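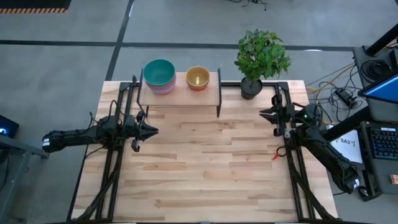

How to record a self-tape audition at home

Many casting offices now ask for a self-tape before they meet any actor in person. For our community productions at Drendance we ask for the same, and every season we receive good performances which are difficult to judge, as the sound is bad or the face is dark. You don't need expensive equipment to avoid this. A phone, a lamp and a quiet room are enough.

Before you start

Read the casting notice two times. It will tell you which scene to prepare, the accent, and how the file must be named. If the notice says no props, please believe it. Print the sides (the pages of your scene) in large letters, even if you already know them by heart, and write your cues in a different colour.

Find your reader early. The reader is the person who says the other lines, and a quiet reader is better than a dramatic one. Ask them to stand close beside the camera, so your eyes go just past the lens. If they stand too far to the side, we see only your profile.

Step 1. Choose the wall

A plain wall in grey, soft blue or beige works well. White is possible, but on some phones it makes the skin look darker. Stand one big step in front of the wall, so your shadow falls lower. Take down calendars and posters. A bedsheet can also be used if you iron it first – the folds are very visible on a big screen.

Step 2. Put the light in front

Face a window in the daytime, or place two lamps behind the camera, a bit higher than your eyes. Cover a strong lamp with baking paper, but only if it is an LED lamp which stays cool. Turn off the ceiling light. Check that both eyes have a small bright point in them.

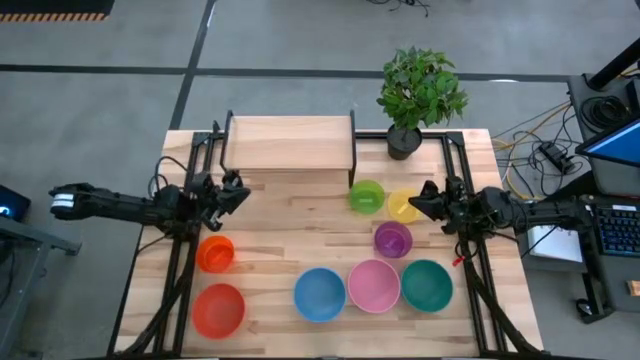 If you wear glasses, lift the lamps a little more and move them outward until the reflection goes away. Keep the same light for all your takes, as we sometimes compare them next to each other.

Step 3. Set the phone

Turn it sideways and fix it at the height of your eyes. Books on a shelf are fine when you have no tripod. Use the back camera, wipe the lens, and lock the focus by holding your finger on your face on the screen. The picture should go from the middle of your chest to a little above your hair.

Step 4. Listen to the room

Record 20 seconds of silence and play it with headphones. You will hear the fridge, the heater and the neighbour's dog much better than you expected. Close what you can close. Carpets, curtains and cushions reduce the echo. Your reader should speak more softly than you, for they are nearer to the microphone.

Step 5. The slate

The slate is your short introduction. Say your name, your height and the role, then make one full-body shot from head to shoes. Smile if you want, but don't act yet. Some notices ask for the slate at the end or in a separate file, so check again.

Step 6. Play the scene

Do a rehearsal without recording, then the real takes. I recommend to stop after four or five. Later takes are often more correct and less alive. Leave a short silence before the first line and after the last one. If you forget a word, continue; we don't refuse anybody for one wrong word. 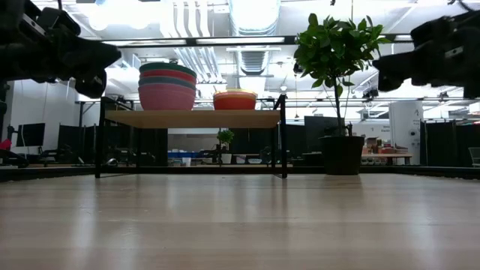
Drendance Players – Casting and Auditions

Step 7. Cut and send

Remove only the start and the end, where you walk to the phone. Please no music, no titles and no filters. Send 2 takes at most, and only when they are really different from each other. Our upload page accepts files up to 400 MB. If yours is bigger, export it again at 1080p.

Name the file like this: Role_Surname_Take1. For the July auditions the roles come from our new play Abella, so a correct name would begin with Abella's character and not with the title of the play.

Watch the whole file once more before you send it, with the sound on. After the upload you receive a short confirmation by email. If it does not arrive by the next evening, look in your spam folder and then write to us.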